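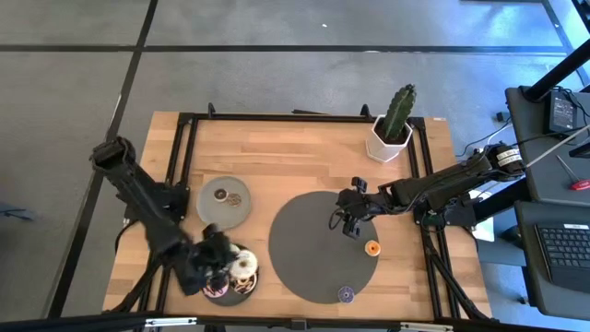
Toy-style doughnuts on a dark grey plate, including one with white frosting and one with dark stripes, on a butcher-block tabletop.

Toy doughnut

A toy doughnut is a small imitation of a ring doughnut, made for pretend play, sorting games or display. It is a type of play food, and is usually sold in sets in which the rings share a shape and differ in the colour and pattern of the icing. Sets often come with a plate, a tray or a box. Toy doughnuts are widely described by sellers as educational, a claim for which the evidence is thin.

Name

Catalogues use "toy doughnut", "play doughnut" and "pretend doughnut" without any clear difference in meaning. The shorter spelling "donut" is common on packaging, even on sets sold mainly in Britain. Collectors sometimes keep "model doughnut" for pieces made to a fixed scale, such as those for dolls' houses, though shops do not follow this usage with any care.

Form and materials

Most toy doughnuts are a plain ring with a coloured upper surface standing for icing or glaze. The hole is often smaller than on a real doughnut, as a thicker ring is easier to mould and harder to snap. Some cheap sets have only a dimple in the middle.

Common materials are solid wood, moulded plastic, felt, foam and silicone. Wooden rings are generally turned or cut and then painted. Felt ones are stitched and stuffed, and tend to lose their shape at the hole first. Foam ones are light and soft but can be bitten through, and for that reason many are sold as display pieces and carry an age warning. The word "wooden" on a listing should be read with some caution: it may refer to the ring, to the tray, or to pressed board under a printed film.

Icing is shown in one of three ways: painted on, moulded as part of the ring, or made as a separate layer that lifts off. Separate layers allow the colours to be swapped. They are also the part most often missing from second-hand sets.

Colours and patterns

Pink, white and chocolate brown are the usual colours. Drizzled lines and stripes are popular with makers, being cheap to apply and easy to recognise at a small size. Sprinkles may be printed, painted or moulded as raised specks. Pale green is normally sold as pistachio, mint or matcha, depending on the catalogue, and the same ring has been known to change flavour between one printing and the next.

Blue, purple and bright orange rings are also made. Sellers tend to give these fruit names. Filled doughnuts without a hole appear in larger assortments, but they are easily mistaken for buns or biscuits once they are away from the box.

History

Play food in wood, plaster and papier mâché is much older than the toy doughnut, and it is not known when the first ring was made as a toy. The maker Novudwood has called its turned beech ring "the original wooden doughnut", but its own early price lists, as far as they survive, show only loaves, eggs and a cake in slices. The toy historian Ngaio Halliday has argued that the claim began as a line in a trade leaflet and was repeated by shops until it passed for fact. No dated ring has been produced to settle the matter.

A rival account credits the Trirano company with the first set to have swappable icing. This rests on a single undated sample box. Indrek Lill, who catalogued the box, recorded 17 rings in it and noted that 3 of them did not match the others in size, which suggests the contents had been made up from more than one source. He left the entry marked "date uncertain". Later sales descriptions have dropped those words.

Use in play and learning

Toy doughnuts are used in pretend cafés and shops, and for sorting by colour, matching pairs and laying out one item per plate. They can be threaded on a cord or stacked on a peg if the hole is wide enough. Many are too domed to stack well, whatever the box shows.

Claims that the sets improve early number skills are common and poorly supported. The study most often quoted in advertising, by Grigaitė, looked at how long children stayed at a table with different kinds of play food. It did not test counting. Children in it spent longer with doughnuts than with vegetables, a result which may say more about the icing than about learning. There was also no comparison with plain coloured rings, so it cannot be known whether the doughnut shape mattered at all.

Care and safety

Painted wooden rings are normally wiped with a damp cloth and left to dry. Soaking can lift the paint and swell the wood. Silicone rings can be washed in hot water if the label allows it. Dishwasher-safe markings apply to the ring and do not always cover the plate.

Small rings and loose icing layers may be a choking hazard for young children. Scented sets raise a further worry, as a toy that smells of sugar invites tasting.

Collecting

Collecting is a minor interest, centred on complete boxed sets. Flavier, a maker of display doughnuts, numbered one run up to 2,000, and these are regularly offered as rare. A run of that size is large for the field; several plain sets were made in runs of 1,000 or fewer and sell for much less. Numbers were printed on the box only, so a ring sold loose cannot be traced to the run.

See also

Play food
Tea set
Dolls' house miniature
Sorting toy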